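Kinnunen Opens Repair Desk for Small Household Jobs in Fumport

8/21/25

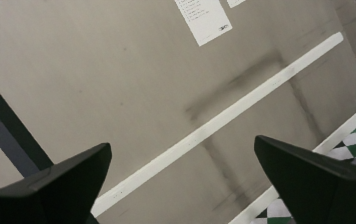 Reading time: 1 min

Home maintenance firm Kinnunen has opened a repair desk in Fumport that takes on jobs too small for a general contractor. The desk handles door and window adjustment, gutter brackets, loose railings, tile replacement and minor drywall patching. Electrical panels, gas lines and structural work are excluded.

Each job is booked in 90-minute blocks. A customer submits measurements and a short list of faults, and the desk assigns one technician per visit. Work that exceeds two blocks is quoted separately. Materials are charged at cost, with fasteners, filler and sealant included in the block rate.

The firm ran the same system in Randoma from May of last year. It completed 1,931 visits there, of which 755 involved doors or windows. Another 507 were for gutters and downspouts. Sticking doors were mostly corrected by resetting the hinges with longer screws; planing was used only where the gap at the latch side measured under 1/16 inch after the hinges were reset.

Exterior painting is limited to trim and single panels. The firm does not paint over damp wood, and technicians take a moisture reading before priming. Visits are rescheduled without charge if the reading is above 15 percent.

Bookings cover Fumport and the Candia district, Monday through Friday. Saturday blocks will be added once a second van is in service.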